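Brarkness 2.0 and the planner everyone keeps praising
January 6, 2018

I keep reading that tool pickup is a solved problem. The Flurkoddale planner reports success on 68 of 100 simulated tries, and people clap. I ran it myself, and I am not clapping yet.

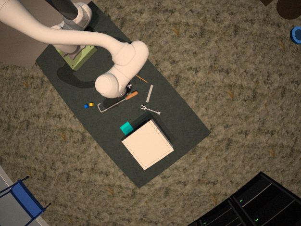 Does a good score in simulation mean the planner is ready for a real bench?
Only if the contact model is right, and I have seen no evidence that it is.

The perception side bothers me more. The simulator hands over exact poses for free – real sensors never will.
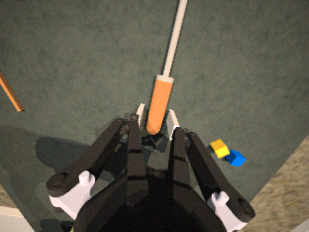

Add 27 millimeters of error to those poses and see what is left of the score. I asked the Wirnville list in July whether anyone had tried it. I got links to the same demo, and one offer to sell me a license.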